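Can a robot do kitting and sorting in a small shop yet?
Posted in Home and Shop Automation, 2021-05-26

turesthorpe_bench
We run a small parts shop. Most of the day goes to dull stuff: taking small items out of a divided cardboard box, putting them in the right cubby on a shelf, clearing cables off the desk, picking tags and scraps off the carpet. Sadeghi quoted us for an arm with a five-finger hand and says it can take over the sorting. I have 208 part numbers and a crew that is tired of putting them away. I need to decide by July. Has anyone got past the demo stage with this kind of work?

dudari_dave
I have worked with two of these setups. The hand can reach a shelf compartment and it can close on most things. Getting one specific part into one specific slot over and over is where the time goes. Wood cubbies with dividers are harder than an open bin, as the fingers need room on both sides of the part. 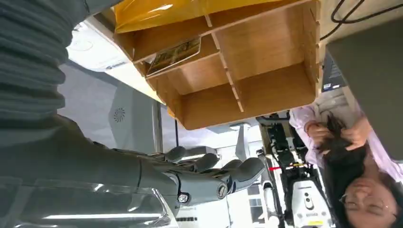 Is a five-finger hand better than a plain two-finger gripper for putting parts on shelves?
For boxed or hard-sided parts a two-finger gripper is usually faster and breaks less. The fingers help with odd shapes, and you pay for them in setup time.

On our Trida line we ran 395 picks out of a partitioned box over one week. 44 of them needed a person to step in. Most of those were parts lying flat against a divider. That may be fine for you or it may not. If a person has to stay at the desk anyway, the savings get thin. Ask Sadeghi to run your parts out of your box for a full shift before you sign anything, and write down every time somebody touches it.

Cables are a different job. I would not plan on a robot coiling or untangling cords this year.
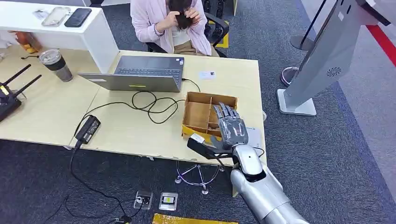
Also check what the price covers. Our first quote left out the mounting, the training visits and the spare fingers. We went through 7 fingertips before we got the grip force set right. Get the price of those in writing.

parts_and_labor
Agree with most of that. Just buy bins with open fronts. We did, and put-away time dropped without any robot at all.

kettle_and_vise
Going to disagree a little. We use ours for overnight sorting and it doesn't matter that it is slow. It does a tray, stops when it is unsure, and we fix the leftovers in the morning. Floor pickup is still done by hand here. Small flat things like paper tags on carpet are bad for it, the fingers push them along or miss. Tape off the area where the arm moves and keep the rolling chairs out of it. 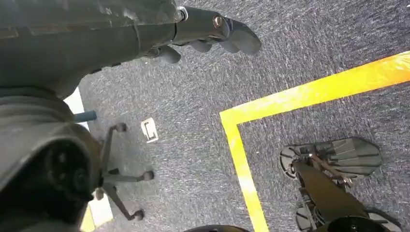 Can a regular vacuum robot handle the floor in a shop?
It will get dust and crumbs on short carpet. Pick up cords and anything you want to keep first, and expect it to get stuck on chair bases now and then.

If you do go with Sadeghi, start with the twenty part numbers you handle most and leave the rest on the old system until those run clean. We tried to load everything at once and lost a month.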